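Skip to content
Home Catalog Data cards Listening notes About

We use cookies to remember your volume setting and which pages you've read. By staying on the site you're okay with that.

Filed under: Open Data, Crate Notes, Library Music

# Tatine Breaks

A small, hand-labeled collection of drum breaks and bass figures taken from the Nasach library sessions, cleaned up and tagged so that other people can get some use out of them.

## What you're getting

Let me start with the music, since that's why I started. Nasach was a tiny label out of Weltham that pressed library records for radio and local television, the sort of thing that sat behind the weather report. Most of it is perfectly pleasant and you'll have forgotten it by lunch. But every so often the rhythm section would be left alone for a few bars, and then, oh boy. Fat, dry snare, a bass player who leans on the back of the beat as if he had all afternoon, and a bit of electric piano bubbling away underneath. I fell for those few bars years ago and I've been pulling them out and filing them ever since.

The collection holds 700 clips drawn from 32 records. Each clip is a WAV file with a matching line in `breaks.csv`. Nothing has been stretched, and nothing has been "warmed up" with tape plugins (please, I beg you, the records are plenty warm).

## Columns in breaks.csv

- `clip_id`: the short name of the clip, same as the file name without the ending
- `record`: my own shelf code for the record
- `side`: A or B
- `bpm`: tempo, tapped by hand and then checked against a click
- `feel`: straight, swung, or "lazy" (more on that one below)
- `bars`: length in bars, never more than 16
- `bass`: yes or no
- `keys`: yes or no
- `noise`: a score for crackle, where 0 is clean and 4 is frying bacon
- `notes`: whatever I felt like writing that evening

The `notes` column is the messy one. Some rows are empty and some run on for a paragraph about a hi-hat. If you're loading the file into a spreadsheet, watch out for commas inside the quotes.

## About the "lazy" tag

I get more mail about this tag than everything else put together, so I'll try to be clear. A break is tagged `lazy` when the kick is more or less on the grid and the snare lands a hair late, all the way through. If the drummer drifts in and out of it, I've called it straight. Mohcine Bouzid went over the whole column with me in May, and we disagreed often enough that I added a second column, `feel_mb`, with his answers. He hears swing in places where I hear a man reaching for his coffee. Both columns are in there and you're welcome to pick a side.

## How the clips were made

Every record got a wet clean and was played twice on the same deck, with the same cartridge, and I kept whichever pass had the fewer pops. Transfers were made at 24-bit. Clips were cut by hand at the zero crossing before the first kick, so they should loop without a click, although a few with long cymbal tails won't behave however kindly you treat them. Those say "tail" in the notes.

Loud clicks were removed one at a time. I left the surface noise alone. There's a stretch on the Mac Carthaigh sides where you can hear the stool creak between bars, and I'd sooner lose the bass drum than lose that stool.

## Known trouble

- Two shelf codes were swapped in the first release. It's fixed now, but if you downloaded early, please grab the CSV again.
- The tempo on very slow clips may be listed at double speed. I've caught most of them.
- A couple of the quieter bass figures carry some hum below the lowest note. A gentle high-pass takes care of it.
- Players are listed only where the sleeve names them, and sleeves on this label rarely do. If you have session sheets in a drawer somewhere, I would dearly love to see them.

## Using it

You're free to study the clips, teach with them, test your beat tracker on them, or simply put them on while you cook. For anything you plan to sell, please write first and I'll pass you along to the people who look after the catalog. They're friendly and they do answer, in their own time.

If you only try one folder, make it `mac_carthaigh/side_b`. It's the slowest, deepest playing in the whole set, three players and hardly any notes between them. I still come back to it late at night with the lights low and the good headphones on.

## Changes

1.2: added `feel_mb`, fixed the swapped codes, recut the clips with clipped first kicks.

1.1: added the `noise` score.

1.0: first release, with far too many typos.

Corrections are always welcome. Send the clip name and what you hear, and give me a little while, because I do like to sit down and play the record again before I change a row.

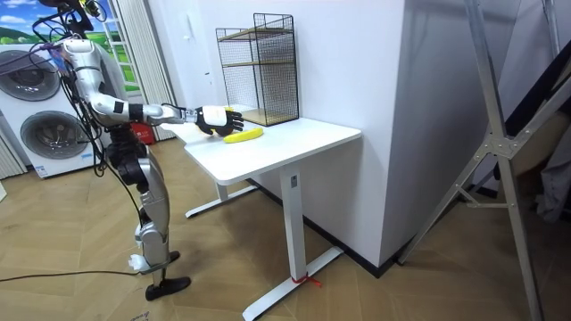
If your correction is about tempo, tell me where you started counting, too. Half of these breaks come in on a pickup, and I've been fooled by that more than once myself.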